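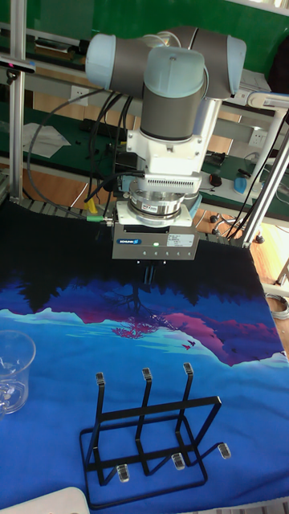
Home Stories Essays Archive About Submit

Search this site Go

The Word for Lunch

I was eating a ham sandwich over the sink when the foreign minister of Vendness resigned, and that's how I came to be the person who translated it.

You have to understand that I wasn't supposed to be anybody that day. I was the backup's backup. The wire service in Kedstead kept two real translators on the Vendness desk, a morning one and an evening one, and I was the freelancer they called when both of them were sick or somebody's kid had a recital. I'd done trade bulletins, mostly. Herring quotas! I once did forty pages on herring quotas and I still know the word for the little tool they use to measure the mesh on the nets. It has never come up.

So the phone rang, and it was the editor, and she was talking in the flat voice editors get when they're scared.

"Are you home?"

I said I was home.

"He's quit. There's a statement. Six lines. The president's press secretary is going to speak in an hour and we need the statement before that, and I have no one."

I said she had me, and she let that sit for a second longer than I would have liked.

The thing about a resignation letter in Vendness is that it's always short. They're proud of it over there. They think a long one looks like begging. This one came through on my old laptop with the crumbs in the keys, and I read it standing up, and then I sat down and read it again. The first five lines were nothing, the usual business, the honor of serving and the trust of the nation and so on (I could have done it in my sleep, and in fact I've done a few of them not too far from it). The sixth line was the problem.

The sixth line said, more or less, that he was leaving because he could no longer *sarvet* with the government of Ledero.

Now, *sarvet*. If you learned it from a textbook, it means to sit down to a meal with someone. If you learned it from my grandmother, who raised me on it, it also means to put up with someone, the way you put up with a brother-in-law at the holidays. And if you go far enough back, to the old border songs, it means to share one bowl, and people who share one bowl are either family or they're prisoners in the same cell. It's a big word! It takes up a whole page in the good dictionary, and my good dictionary was at my sister's house holding up one end of a shelf.

So which was it? He could no longer eat with Ledero. He could no longer tolerate Ledero. He could no longer be in it together with Ledero, and then you'd have to ask what "it" was. One of those was a man who was tired of banquets. One of them was an insult. And one of them, if you squinted, was a confession.

I should say that this was the summer of the Sarantis talks, when the two countries were supposed to sign the thing about the river, and everybody had spent months in that ugly hotel on the lake being polite to each other. People had bought new suits for it. The bakery on my corner had a cake in the window with both flags on it, and the frosting had started to sweat.

I called my mother.

"What does it mean if a man says he can't *sarvet* with somebody?"

"Who's the man?"

"Just a man, Mama."

"Is he married to her?"

"It's not a her. It's a country."

She thought about it. I could hear her radio going. "Then he's hungry," she said, and she asked me if I was eating enough, and I looked at the ham sandwich and told her yes.

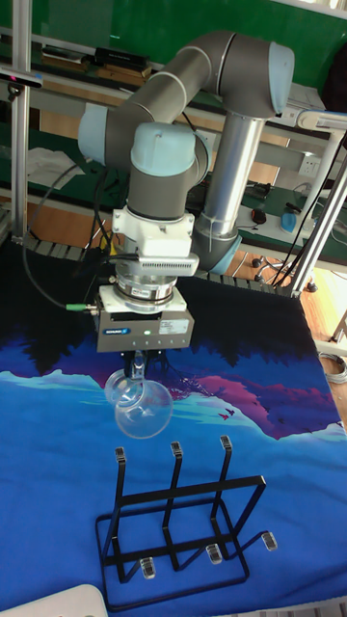 By then I had 49 minutes left. I know because I'd set the timer on the stove, the loud one, and I kept going over to look at it as if it might have changed its mind. I typed "can no longer sit at the table with." I liked it a lot. It had the meal in it, and it had the negotiating in it, and it sounded like something a tired man in a good coat would say. Then I started worrying that it was too pretty. I have a weakness for the pretty one. I had a teacher who used to circle my pretty ones in green ink and write "whose?" in the margin, meaning whose sentence is this, his or yours, and that little green word has followed me through my whole life like a dog.

I typed "can no longer tolerate." Too hard. You could see the headline already, and you could see the ambassador being called in out of his bath.

I typed "can no longer share a bowl with," and laughed out loud, alone in my kitchen, and took it out.

The editor called back. "Talk to me."

"It's one word," I said. "I've got three meanings and I don't know which one he wants."

"Which one do you think?"

And here's where I did something I'm still not sure about. I'd met him. I hadn't told her that. It was years before, at a reception in Kedstead, back when he was only a deputy of something, and I was there to stand behind a man from the fisheries board and whisper. He didn't need a translator, but he talked to me for a while over by the coats. He told me his village was on the river, the far side of it, and that when he was a boy the people from the Ledero bank used to row over on feast days and everybody ate out of the same pots. He used the word. He used it the old way, my grandmother's grandmother's way, and then he looked embarrassed and went to find his hat.

So I thought I knew. I thought he meant all three, and that he was sorry about it.

But you can't put that on the wire. There's no box for it.

"'Sit at the table with,'" I told her. "Go with that one."

"You're sure?"

"I'm sure," I said, and the timer went off, and I jumped so hard I knocked the plate into the sink.

I listened to the press secretary on the radio while I picked up the pieces. She had a lovely voice, very even. She said the minister's departure was a personal decision and an internal matter for Vendness, and that it would have no effect at all on relations with Ledero. She said the river agreement would go ahead. A reporter asked about the table. What table did the minister mean? Was it the one at Sarantis? She said she wasn't going to comment on the minister's furniture, and they all laughed, and my face got hot right up to the ears.

It was my table. He never said table. There wasn't a table anywhere in it.

They used it for days. The table was empty, the table was turned over, somebody ought to come back to the table. There was a cartoon. The Ledero side put out a statement of their own saying there was always a chair for their neighbors, and somebody, some poor freelancer over there I guess, had to put *that* back into Vendness, and picked a word for chair that really means the stool you milk a cow on. I felt for them. I wanted to send flowers.

They did sign, in the end, in August, with a different minister holding the pen. The bakery made another cake. I went in and bought a slice and carried it home, and it was mostly frosting.

The check came a few weeks later. They pay by the line, so it was for six lines, and I noticed the evening translator had signed off on it with a note clipped to the front. "Nice work on the table," it said.

I got my dictionary back from my sister after that. The shelf came down the same afternoon and she's still mad about it. I looked up the word, the whole page, and way at the bottom in the tiny print there was a fourth meaning I'd never seen, from some valley way up north. To wait for a boat.

I read it a couple of times and then I called my mother, and she said sure, everybody knew that one.

Contact us | Copyright, all stories remain the property of their authors | Back to top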